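From: Geetha Kartha
To: bench-list
Date: 2019-12-17
Subject: Re: [bench-list] Processor nest, second print

Prakash Marar wrote:
> Before I order more filament I'd like to know if the nest is
> worth keeping as it is. Shamim says the corners are too tight
> and Thirumalai says they are fine. Also, is it staying on the
> extrusion wall or going back on the table? And has anybody
> checked whether the Venkataraman boards need a different
> order of work from the old ones? The sheet in the binder is
> from August and I don't trust it.
>
> Prakash

Prakash,

Taking these in order.

The nest is worth keeping. I would leave the corners alone for now. Shamim was using the first print, which had a lip left over from the supports, and I have thrown that one out. The file you want is number 1391. Number 1269 is the old one and should come off the shared drive so it doesn't get printed again.

It is staying on the wall. Kavitha and I tried it on the table for a week and things kept getting set down next to it. On the rails it can be moved sideways when somebody needs the space.
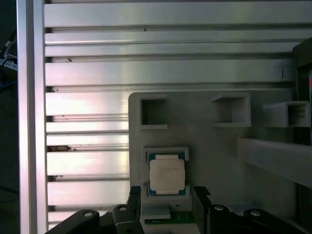 Processor in the nest, heat spreader facing out.

Please keep the light gray for the plate. Hindico has a darker one on sale, but the green edge of the processor is easier to see against the light color, and so are the gold details along the bottom. If they are out of light gray, wait.

The three square holders along the top of the plate are fine too. Thirumalai wants them deeper. I have no opinion on that, so please settle it with him before you change the file.

On the order of work, you are right about the August sheet. It has the memory going in before the processor. That can be done, but I would like us to do the processor first on all boards, old or new. What I have been doing:

Fix the board in the chassis and leave the memory slots empty.
Open the lever and lift the retention frame.
Look over the contact field under the lamp before anything goes near it. Don't touch it and don't blow on it.
Take the processor by its edges and match the corner mark.
Set it straight down. No sliding.
Close the frame, then the lever.
Memory after that, pressing each stick until both latches close.

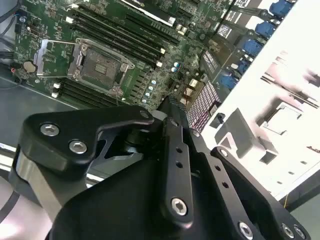
The lever on these boards swings well out to the side when it is open, so keep that side clear of cables and sleeves. Kavitha caught one with her cuff last week. No harm done, but the board had to be looked over again and it cost us most of an afternoon.

The other thing missing from the sheet is where the plastic socket covers go. They go in the drawer marked 17, all of them, including the scratched ones. Skorkolbridge will not take a board back without its cover, and I had to write to them twice about the last one.

I have not tried any of this on the Rarnov board. It is still in its box on the shelf by the door, and I would rather have Shamim with me when we open it, as she has worked on that kind before.

If there are no objections by Friday I will type up the new sheet and take the old one out of the binder. Send corrections to the list, please, so everybody sees them.

Geetha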